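4. Adding a property to your listing account

Before you start, keep the title number and the floor plan near you. Rallura saves your work only when you press Save, so please do not close the window between the steps.

1. Open Rallura and choose My Listings, then New Property.
2. Select the type of sale. For two homes on one plot, choose Main House with Annexe. Do not make two separate listings.
3. Write the address as it stands in the deed. The plot number goes in its own field (for instance 1786, without the street name).
4. Enter the living area of each floor. Garages, balconies and cellars are entered under Other Spaces.
5. Upload the floor plan and the photographs. The limit is 30 files for one property.
6. Write the description. The first two lines are shown in the search results - put the location and the number of bedrooms there.
7. Press Save, and after this Send for Review.

Note: Agents of the Meston and Baxter offices see one more field, Office Code. It must be filled in before step 7, otherwise the button stays grey.

Caution: When you change the type of sale after step 4, all areas are deleted. Write them down first.

4.1 Changing the price

Open the listing and press Edit Price. The old price stays visible to buyers until the review is finished. If you lower the price by mistake, press Withdraw Change and enter the correct amount again.

We use cookies to remember your language and your login. Accept | Settings

4.2 Viewing times

Viewing times are set under Calendar. Each visit is 44 minutes long as standard, and you can change this for every property separately.
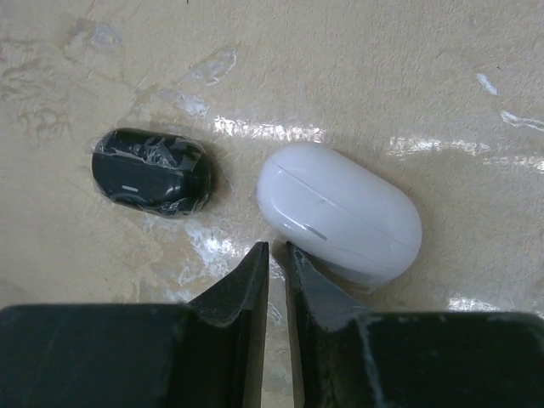
A visit that is already confirmed keeps its old length. To change it, cancel the visit and send the buyer a new invitation from the same page.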